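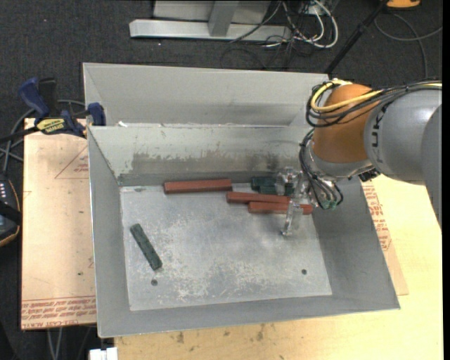
Most travel packing cubes are sold on the idea that you will become a tidier person by buying them. The Jorkex set is no different, and the box copy promises a suitcase you will "look forward to opening." I have been guiding and leading small group trips long enough to distrust that kind of talk. What a cube does is keep one sort of thing apart from another. A gray metal bin with reddish-brown blocks lying in it does the same job, scuffed floor and all, and it doesn't cost what Jorkex wants for a zipper and some mesh. So the question for this page is whether the set we now carry in the shop is worth the money for a tour of a week or more, and for which travelers.

Jorkex Tour Set, large and small cube
Sold as a set of 2
Color: slate only
In stock at the Drornby shop and by mail
Page last checked: 25 Nov 2025

What you get

One large cube and one small one. The large holds shirts and pants for a week if you fold them flat. The small is meant for socks and underwear and does fine at that. There is a handle on the short side of each, stitched down at both ends. The zippers run around three sides, so the lid folds right back and you can see what's in there without digging.

There is also a second zipper that the maker calls a compression system. It squeezes the cube flatter. It does not make your clothes weigh any less, and I wish the tag said so, as the airline scale at the start of your tour certainly will. If you pack more because the bag looks emptier, you may end up paying for it at the counter.

How we tried it

Oana Lungu took a set on our July walking tour out of Sestana, which has a hotel change nearly every night. That is the hard case for any luggage. You arrive late, you leave early, and the bag is never fully unpacked. She used the large cube for clean clothes and the small one for everything else, and repacked both each morning before the van was loaded.

Her notes, shortened a little:

"Handles are good. Zipper on the big one catches on the lining at the corner if you rush it. Mesh picked up a pull on day two and it didn't get any worse. I would not put a damp shirt in it and expect the mesh to save you. It still smelled by evening."

The claim on the tag is that the mesh panel "breathes." After reading that last line I've left it out of our own description.

What the maker says and what we think

"Fits all carry-ons." It fits the carry-ons we sell. The large cube is a tight squeeze in the Radu shoulder bag and you will lose the side pocket to it. Measure yours first.

"Water resistant." The top fabric sheds a light splash. The mesh is mesh. On any tour with a boat transfer, use a plastic liner or a proper dry bag, and keep your passport out of the cube altogether.

"Tested to 1023 zipper cycles." I asked how the test was done and who did it. The reply was a copy of the brochure. Make of that number what you like - I don't make much of it.

"Lifetime guarantee." Read the card. It covers stitching and zipper pulls. It doesn't cover the mesh, which is the part that got snagged on our trip.

Who should buy it

People on moving tours, with a new room most nights. Couples sharing one suitcase, where it really does stop arguments about whose socks are on top. Anyone whose bag gets searched at borders, as you can lift a cube out whole and put it back whole.

Who shouldn't

If you are staying in one hotel and using the drawers, save your money. The same goes for day trips from a single base. A couple of cotton bags from home will do, and they go in the wash with the clothes.

Care

Hand wash, cold, and hang with the lid open. No dryer. Close the zippers before washing.

Ordering

We bought in 100 sets and won't reorder until we hear how the zippers hold up over a full season. Tour guests can add a set to their booking and pick it up at the first meeting point, but please tell us at least 16 days before departure. Unused sets can come back with the tags on. Used ones can't, unless the fault is in the stitching or the pull, in which case bring it to the Drornby counter and we'll deal with the maker for you.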